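Penry tries two hand setups side by side in mock bathroom

Short notes from the Gurisska test floor, more when the full numbers are out.

Penry has started comparing two fingertip sets and two controllers for its household robot, and the first round is done. The hands are the same jointed type throughout. What changes is the pad on the fingertips - the stock one against a softer one the company is calling Pluluvance - and the software that decides how hard to squeeze.

Total for round one, 266 grasps. Split over 3 kinds of object: shiny packaging, small bathroom items, cloth. Same operators for both sets, same start positions, hands swapped over between blocks.

"We had opinions about the pads and no numbers," said Morag Laing, who runs the comparison. "Now we have a few numbers. People still have the opinions."

What's being compared

1. Grip on film packaging. Glossy plastic is the one everybody complains about. It creases, the fingers lose the edge, and the controller reads the crease as slip and squeezes harder. Stock pads did OK at slow speed and got worse fast once the arm was moving. The softer pads kept hold longer but were slower to let go, which Laing's team counts as a fault too. A package that hangs on the thumb after release goes down as a miss. The hand grips with the thumb on one side and the fingers underneath, and most of the trouble so far is on the thumb side. Iolo Pugh wants a third thumb pad tried before anyone touches the code again. 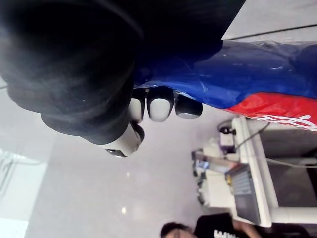 2. Small items on a countertop. Toothpaste tube, cup, that sort of thing. Here the camera matters more then the pads. A tube lying flat near the rim of a sink gives the fingers very little to get under, and if the head camera is off by a finger's width the hand closes on the counter. Wrist camera helps a lot in the last stretch. It is no use at all before that, so the controller has to hand over from one view to the other, and the two controllers do it differently. The older one switches at a fixed distance. The newer one, out of the Plellano office, blends the two and takes its time about it. Slower by a bit, fewer bumps. Dénes Antal wrote most of the handover code and says the speed can be tuned, he just hasnt had the hours.

The mock bathroom has a vanity with a set-in sink, a toilet, and both carpet and tile on the floor. Cables run over the carpet, and base moves are kept short for now.
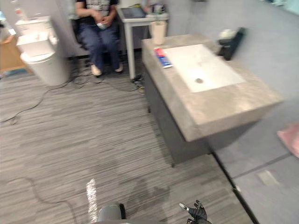 Can the two controllers be swapped without recalibrating the cameras?

Only if the hands stay on. Take a hand off and the wrist camera has to be calibrated again, which is slow and a bit dull. Swapping the controller alone is a restart and a quick check against the countertop edge.

3. Cloth. A towel over a bar, two hands. Early days. The fingers can pinch terry cloth with either pad, and the loops actualy give the stock pads more to hold than the team expected. Pulling is the problem. One hand gets ahead of the other, the towel slides along the bar, and the second hand is left gripping at the wall side of nothing. Siriporn Mahawong is testing a version where both hands wait for each other at set points. Looks stiff but it works more often. She would like to drop the waits on the way up and keep them for the pull only.

Arm height is an issue here as well. With the body close to the vanity the left elbow runs short of room, so the start position got moved twice during round one. Those runs are marked in the log and will be reported separate.

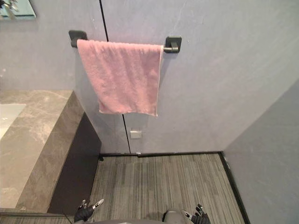
GURISSKA, 17/02/2023 - Penry said it will go on with the softer pads for packaging and keep the stock ones for cloth, at least through round two. No decision yet on the controller. Morfudd Mostyn, who signs off on parts, has ordered 200 more pads in the soft material and wants wear checked every block, as the first batch was starting to polish at the tips.

Round two is set at 3,000 grasps and should run until May. Same room, same objects, plus a few harder ones Mahawong is still picking out. The plan is to rotate operators this time - Laing thinks some of the gap between the pad sets may be down to who was driving.

Also on the list: a stiffer mount for the wrist camera, a log that records which hand let go first, and a new release test for film packaging where the arm is already moving when the fingers open. Antal's faster handover goes in as a separate build so it doesn't get mixed up with the pad results.

Results by object, with the moved-start runs broken out, to be posted by Penry after round two closes.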